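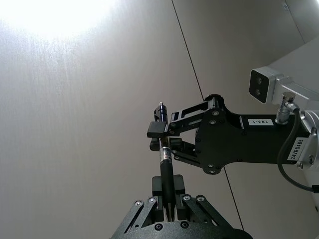 Figure 1. Black pen with a pocket clip and a silver band on the barrel, held nearly upright.

3.2 Pens and their containers

The second part of the desk survey dealt with writing tools and what they are kept in. Yurchenko and Kravets visited the two Tateo office floors in December and recorded every pen found on a desk, a shelf or a meeting table. Pens inside closed drawers and bags were left out. The final list held 447 pens. Each was entered under body color, type of closure, presence of a clip, and any printing on the barrel. A pen like the one in Figure 1 was entered as black, with clip, with silver band. The small printed design on the band was coded as "decorated" and its content was not copied down.

Of the 447 pens, 269 were standing in some kind of open container when they were recorded. The rest were lying flat, most often beside a keyboard or on top of a notebook. Staff were told of the survey one week ahead but were not asked to tidy or to leave things as they were. Dal Bello repeated the coding for 100 pens without seeing the first list. Where the two lists differed, it was nearly always over the closure, and these entries were settled by handling the pen again.

Containers were placed in two groups. Made containers were sold as pen holders, such as the mesh cylinders that Mellari supplies to both floors. Adopted containers were objects first meant for something else: mugs, jars, food tins and disposable cups. We did not judge whether an adopted container was there for good or only for the day.

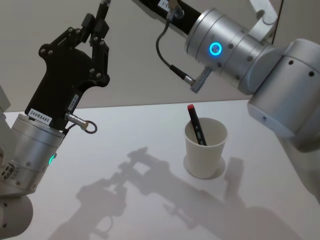
Adopted containers differ from made ones mainly in height and weight. A mesh holder is heavy enough at the base to stay put when a pen is pulled out at an angle, and its wall is low enough to leave most of the barrel in reach. Disposable cups are lighter and come in whatever height the drink called for. The white paper cup holding a black pen is a plain case of this kind, with one tool in a container that has room for several. On a white tabletop the pen is also the easier of the two to pick out, and this matched what staff told Ağca in the interviews: they looked for the pen and paid little attention to what it stood in. We therefore coded contrast with the work surface separately for pen and container. Cups holding a single pen were kept in the count on the same terms as full ones. The interview questions on this point are given in Section 3.4, and the coding sheet is in Appendix B.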